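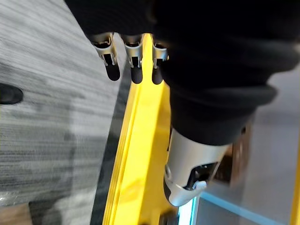

Three days into clearing out the workroom and I have strong opinions about storage now. Thread, because my family has asked me to tell somebody else.

Background: we moved into the unit on Gasser Street in August. The plan was to unpack the workroom in a weekend. The plan was written by someone who had never met our boxes.

I am that someone.

The rule going in was simple. Every object gets picked up once, gets a decision, and goes to its home. I read this in a magazine at the dentist. The magazine did not own a bright yellow bar.

We own a bright yellow bar. It's long, it's glossy, and it has a raised ridge running down the length of it. It's the cheerfulest thing in the room and it fits in none of the drawers.

Arguments for keeping the yellow bar: it looks like it matters. Nobody paints a thing that color to be thrown away.

Arguments against: see above re: drawers.

I measured the longest drawer twice in case it had grown.

Small detour about the drawers. They're from Grirko, a "modular storage solution," and there are 17 of them. Sixteen have matching fronts. The last one came a month later in a gray that is described on the invoice as the same gray.

Anyway, the categories. I started with Tools, Parts, and Other. By lunch on day one, Tools had a few things in it, Parts had a few things in it, and Other had a zip code.

So I split Other into Long, Small, and Ask. Ask is for things I need to ask the rest of the household about. The household has started leaving by the back door.

Long is a real category and I stand by it. Long things don't stack, they don't stand up, and they roll off exactly when you sit down. The yellow bar is Long. So are the thin black rods, which I've stopped trying to bundle because the rubber bands from Estanar Hardware have the grip strength of cooked noodles.

Small is where the trouble lives.
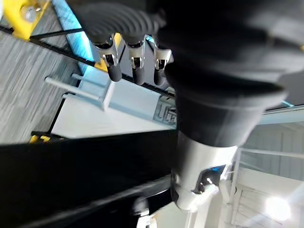
White plastic piece, two pegs, still on the white table. Status: Small, also Ask.

I've moved that thing from one end of the table to the other more often than I've moved the actual table. It looks like a little stand. A holder, maybe. Whatever it was meant to hold has the good sense to stay hidden.

Things I have tried resting on the pegs: a roll of tape (too wide), a screwdriver (fell), my reading glasses (fell, farther).

There's a gray label on one end, and for a moment I felt hope. Labels are how you find out what things are! I've decided to be generous and say the label has done its best.

A word about the carpet too. Gray, striped, came with the unit. If you drop a small screw on a striped carpet it simply becomes a stripe. I've lost a fair number this way and found them all later with my socks.

The listing called it "hardwearing." The landlord called it "practical." I'd call it a place where hardware goes to retire.

Day two was mostly the inventory. I found the old spreadsheet, last updated by a more optimistic me. It has 1396 rows. Row 1 says "misc." Row 2 says "misc (good)."

I'd pay real money to know what was wrong with row 1.

Someone suggested the Worum app, where you photograph everything you own and it sorts the stuff for you. The free version stops at 3 items. The full one goes up to 4000, a number I found insulting and then, after looking around the room, a little tight.

I used my three free ones on the yellow bar, the white peg thing, and a sandwich. It was confident about the sandwich.

Current standings, end of day three. Tools: done. Parts: done if you don't open the bottom drawer. Long: two wall hooks, ordered, arriving whenever. Small: please don't ask. Ask: see Small.

The yellow bar is going above the window once the hooks come. I've stopped calling it storage and started calling it a feature.

If you recognize the white thing with the two pegs, my replies are open. If you're going to say "junk drawer," we had one. It's full.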